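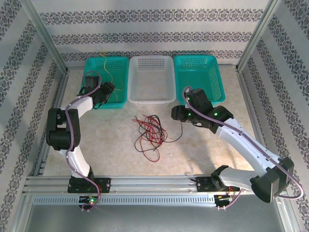

How to read a company's quarterly results

Banditel Investor Desk publishes this guide for readers who hold shares in small listed manufacturers and recyclers. Allow 90 minutes for a first reading.

Step 1. Find the filing

Download the full statement from the exchange website. The press release is a summary prepared by the company and often omits the notes. 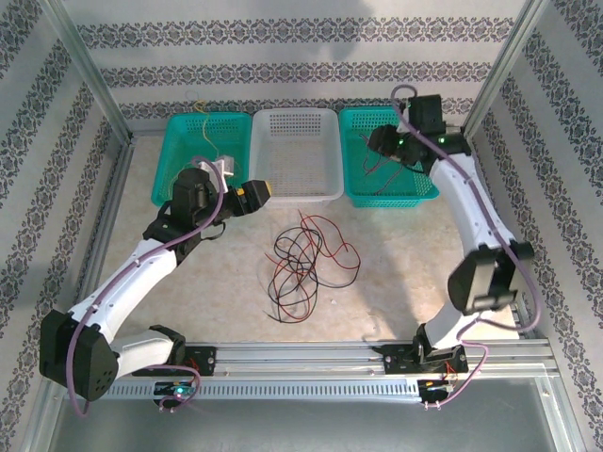
Pune, March

The worked figures below concern Hakala, a maker of household goods with 4 plants. Enter revenue for the quarter beside revenue for the same quarter a year earlier. Seasonal orders make a comparison with the previous quarter less useful.

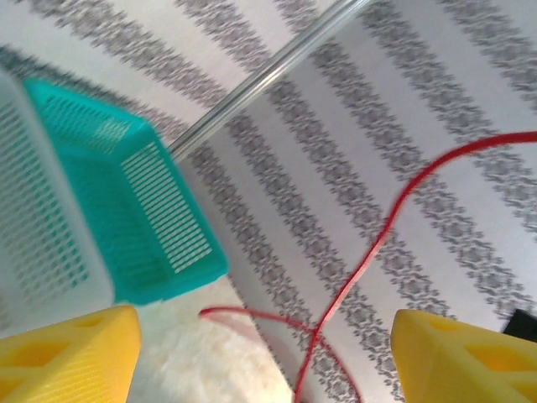 Baskets and patterned fabric

Step 2. Separate one-off items

Hakala reported profit of 53 million rupees – a figure that included the sale of land at Giswood. Deduct such gains before working out the margin, and record the deduction in a separate column.
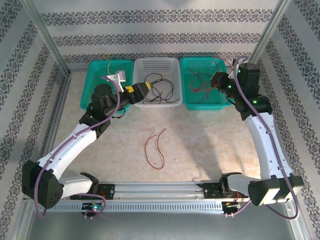 Step 3. Check cash and debt

Compare operating cash flow with reported profit over the full year. Where profit rises and cash falls, turn to the note on trade receivables. Some 2,000 shareholders received the Gralance edition of this worksheet; the column headings are unchanged.

Questions on the worksheet should be addressed in writing to Anum Lodhi, Reader Services.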